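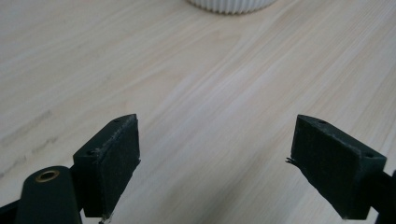 Pale wood table with a white ribbed piece at the back, Testmont workroom.

Progress report to the Fiore Fund
Prepared by Manuela Bortolotti, Testmont
Jan 15, 2000

We are further along than I thought we would be when I wrote to you in June, and I'm so pleased to be sending this! The tabletop sorting sessions now have a regular place in the week, and the tables you paid for are in use every day we are open. I had worried that such a light wood would look shabby by winter. It has held up beautifully, and people keep telling me how bright the room feels (Colin Inskip, who wanted dark green tops, has come around).

Of the 115 people on our list, most have now been to at least one session. We keep the setup very small: a basket, a cup, a clear stretch of table. People put things in, take them out, move them over and start again.

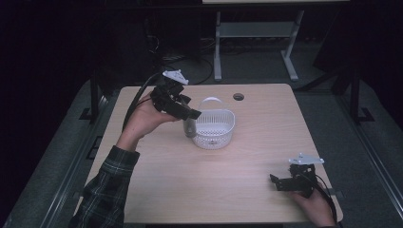

The small baskets with a handle have been the real favorite. We bought 8 from Gisum and I would happily buy more. They are light, they stack if you fold the handle down, and they rinse clean in the sink. The clear cups are harder to see against the wood, so newer people usually start with the basket and move on to the cup later, often in the same visit.

Spending is on track. The tables and baskets are paid for, and we have $1000 left in the supplies line. I'd like to put part of that toward three more sets for the Fasolport branch, where Colin has been running sessions with whatever he can carry over in his car. He has a waiting list already!

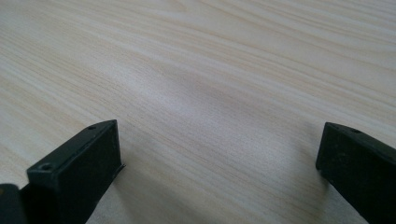

Do the tabletops need any special care? A damp cloth at the end of the day is enough, and we put mats down for anything with paint or glue.

I'll send receipts with the next report. Colin would love to show you the room at Fasolport once the heating is fixed.

Manuela

Related items
June report: choosing the tables
Supplies list, Testmont
Fasolport branch: session times
Letter from Colin Inskip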